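Home | Courses | Handouts | Contact
Print this page | E-mail this page

Week 6: Getting to the Outer Islands

Welcome back! We spent last week on city breaks, and now we get to my favorite part of the course: small islands at the far end of a ferry line.

Our case is the Weserley group. The main harbor, Citach, is 95 miles from the mainland port, and the crossing takes nearly 6 hours when the sea behaves. Tanditz, the next island out, has 171 residents and one guesthouse (book it before you book anything else!). The boat goes on to Tanditz only 2 times a week, so a traveler who misses it has changed the whole trip.

What I love about a place like this is how much the timetable shapes the visit. People stay longer than they planned, they walk more, they eat what the boat brought. Read the Okonkwo chapter on "slow arrivals" with that in mind, and bring your cup of coffee, it's a long one.

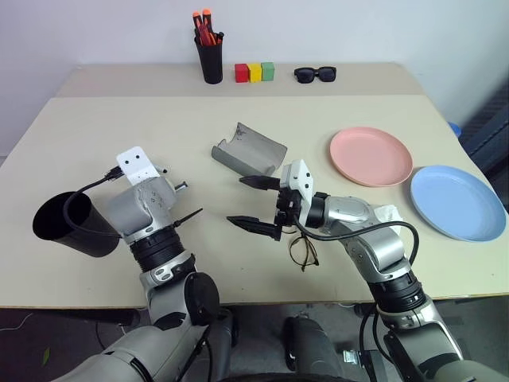
When to go

May is the sweet spot: the seabirds are nesting and the guesthouse still has beds. By December the boat stops at Citach and the Tanditz trail is mud from end to end, although the winter light over the cliffs is wonderful if you can get there.

For next class

Plan a four-night trip for two people, starting on the mainland. Show every connection and leave slack for one canceled sailing. Maps welcome, the messier the better!

Shares: 2 | Comments: 0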